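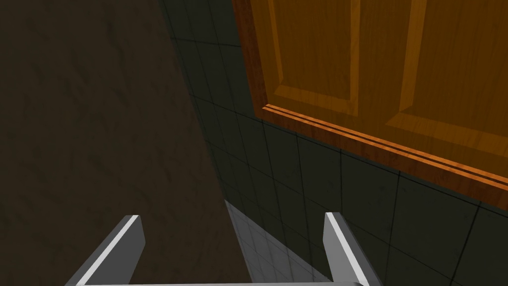
Pelbridge Exhibitor Listings

Cleaned exhibitor records from the Pelbridge licensing and brand fair, covering 13 editions of the show. Maintained by Zhuoran Peng and Lieven Van Damme.

What is in it

The main file, exhibitors.csv, has 3934 rows. Each row is one company at one edition, so a company that came back every year has several rows. The second file, halls.csv, lists the hall codes used in the printed show guides and the names they were changed to later.

Columns in exhibitors.csv

edition: number of the show, starting at 1
company: name as printed in the show guide
company_id: our own ID, the same across editions
stand: stand number as printed
hall: hall code, see halls.csv
category: main category chosen by the exhibitor (art and design, character, fashion, food and drink, publishing, sports, services, other)
country: two-letter code for the billing address
shared: yes if the stand was shared with another company
source: guide, addendum or web

Where it came from

Editions 1 to 8 were typed in from the printed guides. From edition 9 on, the organizer, Wiltell, put the list on its website and we worked from saved copies of those pages. Addendum sheets handed out at the door were added where we could find them. We are still missing the addendum for edition 4.

Company names were matched by script and then checked by hand. In 147 cases the script joined two companies that should have been separate, or the other way around. Those are fixed and listed in fixes.txt with the old and new IDs. Indden and Indden Brands are kept apart on purpose, as they booked separate stands and had separate billing addresses.

Known problems

Stand numbers in edition 6 do not match the floor plan. The guide went to print before the halls were rearranged, and we kept the guide's numbers.

Category is blank for most rows in editions 1 and 2. The guides did not have categories then, and we did not guess.

Country is the billing address. Agents often booked for clients abroad, so do not use this column to say where a brand is based.

The row for Song in edition 11 appears twice, once per hall. It had 2 stands that year. The same goes for any other company with more than one stand.

Canceled stands are left in if they were in the guide. We have no reliable record of who failed to show up.

What it does not cover

There are no visitor numbers, stand prices, floor areas or contact names. Early guides printed a phone number and a contact for each company, and we left those out. Please do not ask us for them.

Using the files

Both files are UTF-8, comma separated, with a header row. Stand numbers must be read as text or you will lose the leading zeros. Excel will do this wrong if you double-click the file, so use the import menu.

To count companies, count company_id and not rows.

Updates

A new version goes up each August, after the organizer takes down the list for the last show. IDs do not change between versions. If a company is split or merged, the old ID is retired and noted in fixes.txt.

Corrections

Open an issue with the edition, the stand number and a scan or photo of the guide page if you have one. Lieven handles editions 1 to 8, Zhuoran handles the rest. We go through open issues on Monday.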